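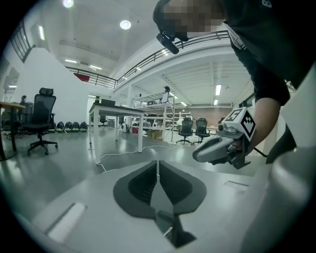 Photo: Zovimeo

Questions about hiring the white room

How big is it, and what's in there when we arrive?
Roughly 900 square feet, so there's plenty of space to spread out! You'll find white walls, a grey epoxy floor and a white table on four slim legs. We can bring in up to 14 stools from the store next door if you let us know beforehand.

Can we move the table?
Of course you can, and most people do. It's lighter than you'd think, but please lift it with two people and don't drag it – the floor is tough, though it does show long scratches and we're rather fond of it.

What about power?
There are sockets on the walls. If you run a lead out to the table, keep it close to the legs and tape it down with the cloth tape we keep by the door (please don't use parcel tape, it leaves a dreadful sticky line).

Will paint or glue hurt the floor?
Small spills wipe up nicely with warm water and a drop of washing-up liquid. For anything stubborn, ask us for the Terkby cleaner before you reach for a scraper.

Can we leave our things overnight?
Yes, if you've booked the next morning too. Otherwise we do need everything out by 9 p.m., and that includes anything you've popped under the table and forgotten.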